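# 先别问它会不会做饭：怎样测一台机械臂能不能干杂活

适用对象：手里已经有一台带平行夹爪的机械臂，或者正打算买一台，想知道它能不能把家里或车间里的某件杂活接过去的人。需要会改配置文件，会看日志，不需要会训练模型。

本页用的仿真工具是 Bumeck，实机部分在 Arklow 的工位上做。换别的工具也能照着走，菜单名字不一样而已。

## 先说结论

问“机器能不能干家务”，得到的回答一般没什么用。同一台臂，把方块从台面拿到托盘里可以连着干一上午，把湿毛巾从洗衣机里拿出来就可能一次都不成。两件事在人看来都叫“拿东西”。

目前比较靠得住的，是这几类：

- 物体是硬的，形状固定，尺寸在夹爪开口范围以内；
- 物体放在平面上，周围留有手指下去的空间；
- 放置的地方比较宽松，偏一点也算完成；
- 失败了可以重来，不会摔坏东西，也不会伤人。

比较靠不住的：

- 布料、塑料袋、电线这类会变形的东西；
- 透明或者反光很强的杯子、瓶子；
- 需要两只手配合的动作，比如拧开盖子再倒出来；
- 要用力但又不能太用力的活，比如擦玻璃、刷锅；
- 柜子深处、抽屉里面、被别的东西挡住的物体。

中间有很大一片说不准的地方，这一页就是用来处理那一片的。做法是把杂活拆小，先在仿真里跑，再到实机上跑，最后看数字和失败原因，决定这件活交不交给它。

## 第一步：把杂活写成动作清单

拿一张纸，或者开一个文本文件，把要它干的活从头到尾写一遍。写的时候按手的动作来写，一个动词一行。

以“收拾早餐台”为例，多数人第一遍写出来是：

1. 把杯子放进水槽
2. 把盘子放进水槽
3. 擦桌子

这份清单太粗，没法测。第二遍应该是：

1. 找到杯子
2. 手移到杯子上方
3. 对准杯沿或者把手
4. 夹住
5. 抬起来，不碰倒旁边的东西
6. 移到水槽上方
7. 放低
8. 松开
9. 手退回来
10. 找下一个

盘子那一行拆开后会发现跟杯子不同。平放的盘子贴着台面，平行夹爪从上面下去没有地方可以夹，得先把盘沿翘起来，或者把盘子推到桌边再从侧面夹。人做这个动作时不会想，所以清单里最容易漏掉。

车间的活也一样。“把散件归到料盒里”拆开以后，难的地方通常在散件互相压着的时候。如果散件是一个一个分开摆的，这活就简单得多。所以清单旁边要多写一列，叫“起始状态”：东西是分开的还是堆着的，立着的还是倒着的，位置每次一样还是每次不一样。

写完之后，在每一行后面标一个记号：

- **A**：物体硬，位置看得见，夹得住；
- **B**：多半行，但有条件；
- **C**：看着就不行。

清单里只要有一个 C，而且这一步绕不过去，整件活就先放下。不要想着别的步骤做得好可以补回来。十步里九步顺利，第十步不行，台子还是没收拾完，人还得过去。

## 第二步：挑一个最小的动作先测

从清单里挑标 A 或 B 的一个动作，单独测。最常挑的是“对准并夹住”，这一步失败的最多，后面的移动和放置都要靠它。

物体先用最简单的方块，不要一上来就把杯子的模型导进去。方块有几个好处：抓取点明确，朝向容易判断，碰撞计算快，出了问题容易知道是哪里的问题。方块都夹不稳的话，杯子不用试。

方块的尺寸要比夹爪最大开口小，两边都留出余量。余量越小，对准的要求越高。可以先留宽一点，跑通了再一档一档收窄，这样能看出成功率是从哪一档开始往下掉的。这个掉下去的位置比任何一个单独的成功率都有用，它告诉你家里哪些东西落在能夹的范围里。

## 第三步：在仿真里搭场景

在 Bumeck 里新建一个场景，放四样东西：臂、夹爪、一块台面、一个方块。跑通以后再加背景。

背景很多人会跳过，觉得跟抓东西没关系。如果控制程序只用关节角和已知的物体位置，确实关系不大。只要程序里用了摄像头画面，背景就有关系。在一面纯白的墙前面练出来的程序，搬到厨房里可能连物体都找不到：冰箱贴、瓷砖缝、窗帘花纹都会进到画面里。

所以要做纹理随机化，就是每次重置场景时给墙面和台面换上不同的图案。图案不需要像真的。花岗岩纹铺满一整面墙，楼房窗户那样的小格子铺满另一面墙，看起来很怪，作用是让程序学会不去理会它们。

腕部视角的摄像头装在夹爪后上方，朝着手指伸出去的方向看。装好以后先存一帧，检查三件事：

- 两根手指的指尖都在画面里；
- 夹爪本体没有把物体整个挡掉；
- 手指中间的空隙能看到后面的物体。

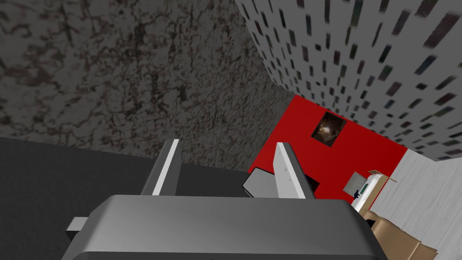 *Bumeck 仿真，腕部视角。灰色方块状物体位于两指之间偏后，背景有斑纹墙、红墙和密排小格的墙。*

灰色物体在这种场景里是比较难的一种情况。夹爪是灰的，手指是深灰和近白的，下面的台面也是深灰的，物体再用灰色，程序要靠明暗面和边缘去分。测试里一定要有这样的颜色组合。家里的东西不会为了方便机器而涂成鲜艳的颜色，不锈钢勺子放在不锈钢水槽里就是同样的问题。

场景里也可以放一些跟任务没有关系的物件，比如墙上的小画框、白色的柜台、纸箱。放的时候注意两点：不要放在臂的运动路径上，除非你要测避障；不要每次都放在同一个位置，否则程序可能会拿它当路标来用。后一种情况很隐蔽，仿真里成功率很高，画框一挪就全乱了。

### 配置文件

下面是一份能用的配置，字段名是 Bumeck 的写法：

```yaml
scene:
 object:
 shape: block
 color: random
 include_gray: true
 surface:
 texture: random
 walls:
 texture: random
 include_grid_pattern: true
 distractors:
 enabled: true
 position: random

camera:
 mount: wrist
 save_frames: on_failure

trial:
 time_limit_s: 10
 count: 1000
 stop_on_collision: true
```

几个字段说明一下。

`include_gray` 默认是关的。关着的话颜色只在几种鲜艳的颜色里挑，结果会偏好看。要打开。

`include_grid_pattern` 控制会不会出现密集小格那一类墙面。这类图案对视觉程序很不友好，斜着看的时候格子会越挤越密，边缘很多。百叶窗、瓷砖墙、货架上的料盒标签，都接近这种情况。

`time_limit_s` 是每次尝试的时间上限，超过就算失败。仿真里容易把时间放得很宽，让它慢慢找，最后总能夹到。实际用的时候没有人愿意等那么久。这里填 10，指的是从手开始移动到夹住为止，不含后面的搬运。

`save_frames` 选 `on_failure`，只存失败的画面。全存的话硬盘很快会满，而且成功的画面基本不会回头去看。

`stop_on_collision` 要开。有的程序会用手指把方块推来推去，直到方块碰巧转到合适的方向，然后夹起来。按结果算是成功，换成一杯水就是一桌子水。

## 第四步：跑第一轮，看失败

第一轮跑 1000 次。跑的时候不用盯着，跑完打开汇总表。

汇总表第一行是成功率，先跳过去，直接看失败分类。Bumeck 自动分出来的类别有下面几种：

| 类别 | 意思 |
|---|---|
| no_detect | 没有找到物体 |
| miss | 手指合上了，中间没有东西 |
| slip | 夹到了，抬起来的时候掉了 |
| push | 没夹之前先碰到了物体 |
| timeout | 超时 |
| collision | 撞到台面或者别的物件 |

这六种对应的处理办法不一样，混在一起看没有意义。

**no_detect 多**：问题在视觉。把失败画面按颜色和背景分组，看看是不是集中在某几种组合上。如果集中在灰色物体配深色台面，可以加一盏灯（仿真里加光源，实机上真加一盏），或者换个颜色差别大的台垫。在家里铺一块垫子是能接受的，这不算作弊，但要写进使用条件里。

**miss 多**：问题在对准。先检查摄像头和夹爪之间的标定，再检查手指合拢前有没有停一下。有的程序手还在往前走就开始合，画面是旧的，位置就偏了。

**slip 多**：问题在夹持力或者摩擦系数。仿真里的摩擦系数是自己填的，填高了什么都夹得住。建议填低一些，宁可仿真里成绩难看。

**push 多**：看进手的方向。从上往下进手一般比从侧面进手少碰到东西，但上面有柜子或者层板的时候进不去。

**timeout 多**：看时间花在哪里。经常是在物体附近来回小幅调整，一直没有达到允许合拢的条件。可以把条件放宽一点，再看 miss 会不会跟着涨上来。

**collision 多**：先看台面高度填对了没有。这个错误很低级，也很常见。

## 第五步：看画面，不只看表

每一类失败挑若干张画面出来看。看的时候把自己当成程序，只凭这一帧判断：物体在哪里，朝向是什么，手应该往左还是往右。

如果人看了也说不准，那就不能怪程序，要改摄像头的位置或者加第二个视角。腕部视角最大的毛病是越靠近物体看到的越少，夹爪本体会把物体的下半截挡住，只剩上面和一个侧面。到最后一小段，程序基本是靠前面几帧的记忆在走。

如果人一看就知道，而程序判断错了，那问题在程序，调摄像头没有用。

这一步花时间，但是省不掉。只看表的人常常会去改一个没有毛病的地方。 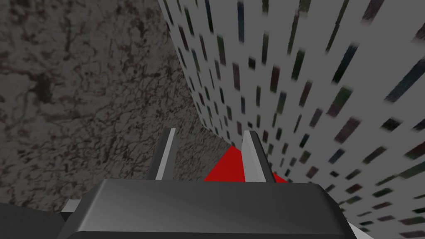
**Zullthorpe，1月**

换成红色物体以后，同样的视角要好认得多。物体的边是直的，颜色跟灰色的夹爪、斑纹墙面、浅色格子墙面都分得开，哪怕下缘给夹爪挡住了，从指缝里看到的那一块也够用。灰色和红色两组要分开统计，不要合成一个数。合起来的那个数既不能代表难的情况，也不能代表容易的情况。

还要注意，红色容易认，不等于容易夹。认出来之后还有对准、合拢、抬起，这几步跟颜色没有关系。如果红色组的 no_detect 很少，而 miss 跟灰色组差不多，就可以确定剩下的问题在标定或者控制上，视觉可以先不动。这是分颜色统计最大的用处。

右侧墙面那种格子在手移动的时候会发糊，离得近的地方糊得更厉害。仿真里可以打开运动模糊来模拟，Bumeck 的开关在相机设置的最下面，默认关闭。建议第一轮关着跑，第二轮打开跑，对比两轮的 no_detect。如果打开以后明显变差，实机上要么降低手的速度，要么在看的时候让手停住。

## 第六步：第二轮，加到够用为止

第一轮改完之后接着跑。我们在 Cartwright 项目里，这一个动作在仿真里一共跑了 2625 次，包括第一轮。这个总数没有什么讲究，是一组一组加上去的，加到灰色组的各类失败比例不怎么变了就停。

什么时候算够，看两条：

- 再跑一组，失败分类的排序没有变化；
- 每一类失败都能说出原因，没有“其他”。

第二条更重要。有一类失败说不清楚是怎么回事，就不要上实机。仿真里重来一次只要点一下，实机上要走过去把东西捡起来，有时还要擦地。

这一轮里可以开始换物体形状。顺序建议是：方块、扁一点的块、圆柱、带把手的圆柱。每次只换一样，别的不动。圆柱会滚，所以换到圆柱的时候 push 一类会突然多起来，这是正常的，需要重新调进手的方向。

扁的块也会出问题，原因在高度。手指要下得很低才能夹住，离台面很近，台面高度差一点就撞上去。家里的对应物是遥控器、手机、一副扑克牌。想知道机器能不能收拾茶几，测扁块比测方块更接近。

## 第七步：上实机

在 Arklow 的工位上，我们给同一个动作安排了 200 次。实机跑得慢，每次都要人去把物体摆回来，所以摆放要事先定好规则，不然摆着摆着就会摆到机器顺手的地方。

摆放规则可以这样写：

1. 在台面上贴一张打印好的网格纸，每个格子有编号；
2. 让电脑随机出一个编号和一个朝向；
3. 按编号和朝向摆好，手拿开，按开始；
4. 结束后先记结果，再去碰物体。

第四条容易忘。失败以后人会下意识把东西扶正，扶完就想不起来刚才是滑掉的还是推倒的了。

记录表至少要有这几列：编号、朝向、物体颜色、结果、失败类别、有没有人帮忙。

最后一列要单独说。所谓“帮忙”，包括下面这些情况：

- 手伸过去把物体挪了一点；
- 按了暂停再继续；
- 重启了程序；
- 开灯或者拉窗帘；
- 在它开始之前把旁边的东西拿走了。

只要有一项，这一次就不能算它独立完成。可以另外记一个“有人帮忙的成功率”，但两个数不能混着报。网上看到的家务机器人视频，很多差别就在这一列，视频里看不出来。

### 安全

实机测试期间，下面几条照做：

- 急停按钮放在人站的一侧，伸手能按到，开始前先按一次试试；
- 手进入工作范围之前先暂停，确认停稳；
- 速度上限从低往高加，不要直接用仿真里的速度；
- 测试物体不用玻璃和陶瓷，先用塑料件代替；
- 台面上不放刀具；
- 家里有小孩或者宠物的，把门关上再做。

## 第八步：把结果换算成“值不值得”

做完以上几步，手里有了成功率和失败分类。接下来要回答最开始的问题：这件杂活能不能交给它。

先算连续完成的可能。一件杂活如果要连着夹很多次，单次成功率就要乘很多遍，数字会掉得很快。单次看着不错的成绩，放到一整个台面上，中间断一次的可能就很大了。所以要问的是断了之后会怎样：它能不能自己发现，能不能自己重来。能自己重来的系统，单次差一点也能用；不能的话，单次再高也得有人看着。

再算人的时间。把下面几项加起来：

- 开始之前准备的时间（铺垫子、把难拿的东西先拿走、开机、回零）；
- 中间去处理失败的时间；
- 结束之后收尾的时间。

拿这个和自己动手做完的时间比。收拾一张早餐台，人做很快，机器这一边光准备就可能比它长。按这个算法，绝大多数零碎家务现在都不划算。

车间里的情况要好一些。同一个动作一天重复很多遍，准备时间只花一次，摊下来很少。物体种类固定，位置可以用夹具限制，灯光可以装死。把方块状的零件从传送带拿到料盒里，条件够好的话已经可以长时间跑。这类活本来也早就有人用机器在做了，新的地方是换零件时重新设置起来比以前省事。

## 几种常见杂活的现状

下面是按本页办法拆过以后的判断，只针对单臂加平行夹爪。双臂、灵巧手、吸盘要另测。

**把硬的小物件收进盒子。** 可以。物件分开摆放时比较稳，堆在一起时要加一个拨开的动作。积木、电池、螺丝刀都属于这一类。

**把杯子放进水槽。** 有条件。不透明、带把手、空的杯子可以试。玻璃杯不建议。

**把餐具放进洗碗机。** 拿起来可以，放进去难。架子的间隔窄，插进去的角度有要求，插歪了会卡住。

**叠衣服。** 平行夹爪单臂基本做不了。有专门的系统在做，速度和种类都有限制。

**擦桌子。** 动作能做，擦没擦干净很难判断。机器一般是按路线走一遍，有没有污渍都走同样的路线。

**倒垃圾。** 袋子是难点。提起已经扎好口、把手朝上的袋子可以试，套新袋子不行。

**给机床上下料。** 可以，前提是有料盘或者夹具定位。没有定位、零件散放在箱子里的话，要按堆叠的情况重新测。

**贴标签。** 有条件。标签由机器剥好送到位可以，从整卷上自己剥不行。

**拧螺丝。** 要换末端工具，不属于夹爪测试。用夹爪夹着电批去拧，能拧上，但是歪的比例会让人头疼。

**扫地。** 用不着机械臂，买扫地机。

## 常见问题

**仿真里成绩很好，实机差很多，正常吗？**

正常。先比较失败分类，不要比较成功率。如果仿真里 slip 很少，实机上 slip 很多，就去改仿真的摩擦系数，改到两边分类接近为止。改过的仿真以后还能接着用。

**只有俯视摄像头，没有腕部的，能做吗？**

能做。俯视的好处是全局看得清楚，坏处是手一过去就把物体挡住了。两个视角一起用最好，只能装一个的话，看你的失败里 no_detect 多还是 miss 多，前者选俯视，后者选腕部。

**纹理要准备多少种？**

多比少好，差别大比数量多更要紧。准备时保证有细碎的、有规则重复的、有大块纯色的，明暗都有。几十张很相似的木纹，效果不如几张完全不同的图。

**为什么不直接用真实厨房的照片当背景？**

可以用，当作验证集用比较合适。全用自己家的照片，程序就只认得自己家，换了桌布都可能出问题。

**手指要不要贴防滑垫？**

实机上建议贴。贴了以后手指变厚，开口变小，仿真里的手指尺寸要跟着改。很多人忘记改这一项，然后发现 miss 和 push 同时变多。垫子用久了会变滑，记录表里加一列写更换的时间。

**跑一轮要多久？**

取决于电脑。无头模式不渲染窗口，会快不少。我们习惯下班前开始，第二天早上看表。周三机器要留给别的组用，那天不排。

**成功率多少可以放到家里用？**

没有统一的数。把失败最坏的后果写下来，再定。失败以后只是积木没进盒子，可以宽一些。失败以后会打翻东西，要严得多。会碰到人的活，这一页的测试不够，不要用它来下结论。

## 记录模板

最后附上我们用的记录头，复制到表格里就能用：

```text
动作名称：
起始状态（分开/堆叠，立/倒，位置固定/随机）：
物体（形状、颜色、材质）：
台面和背景：
灯光：
摄像头位置：
夹爪开口，手指有无贴垫：
时间上限：
仿真次数 / 实机次数：
失败分类（各类分别填）：
有人帮忙的次数和内容：
说不清原因的失败：
下次只改哪一项：
```

“下次只改哪一项”必须填，并且只能填一项。同时改了摩擦系数和摄像头角度，结果变好了，也不知道是哪个起的作用，后面还得拆开重跑一遍。

换物体、换台面或者换手指之后，从第四步重新开始，旧的数据另存，不要跟新的接在一起。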